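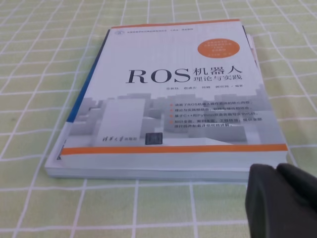

Ein dicker Brocken über ROS, dicht am Greifer.

Können Maschinen inzwischen einen Schreibtisch aufräumen? Ich bin am Samstag mit genau dieser Frage nach Inskip gefahren und mit leuchtenden Augen zurückgekommen! Bücher sind nämlich richtig gemein: schwer, glatt, und wer sie flach vom Tisch heben will, muss erst mal mit dem Finger unter die Kante. Wir machen das im Halbschlaf. Ein Greifer muss es sich erarbeiten – und ich könnte ihm stundenlang dabei zusehen.

Gwilym Wynne hat mir die Aufgabe erklärt: Stifte in den Becher, Hefte auf einen Stapel, Bücher dazu. 15 Minuten Zeit, 6 Durchgänge. Für Stifte hätte ich vorher keinen Cent gewettet, die rollen ja weg, sobald man sie schief anfasst.

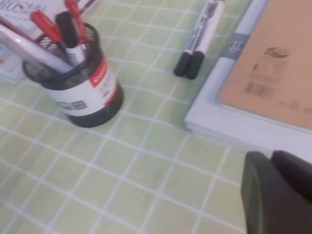 Kategorie: Haushalt & Automatik

Zwei Whiteboardmarker nebeneinander, Kappe an Kappe, das ist so eine Stelle, an der es spannend wird. Welchen nimmt er zuerst, und schubst er den anderen dabei weg? In vier von 6 Durchgängen war am Ende alles im Becher. Vier! Letztes Jahr im Dezember war es kein einziger.

Mein Liebling bleibt trotzdem der Bücherstapel, wenn noch ein roter Stift quer obendrauf liegt. Erst der Stift, dann das Buch, diese Reihenfolge muss die Maschine selbst erkennen.
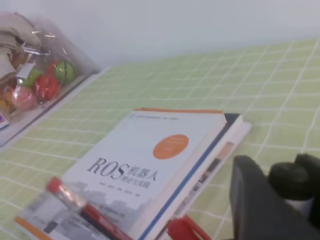

Robotikgruppe Skaltley

Und das Spielobst in der Tüte? Durchsichtige Folie, die knittert und glänzt, da wird es wirklich schwer. Für meine Küche würde ich also noch warten, für einen Packtisch mit immer gleichen Teilen eher nicht mehr. Nächstes Mal will ich Wäsche sehen – Socken vor allem.

Lesezeit: 2 Minuten

Suche Suchbegriff eingeben Los

3 Kommentare

Malcolm Wragg
Wie lange braucht er für einen einzelnen Stift? Bei uns in der Werkstatt wäre das die entscheidende Zahl.

Itziar Valcárcel
40 Sekunden im besten Durchgang, ich stand daneben. Klingt lang, sieht aber toll aus.

Roy Fothergill
Bitte unbedingt den Sockenbericht!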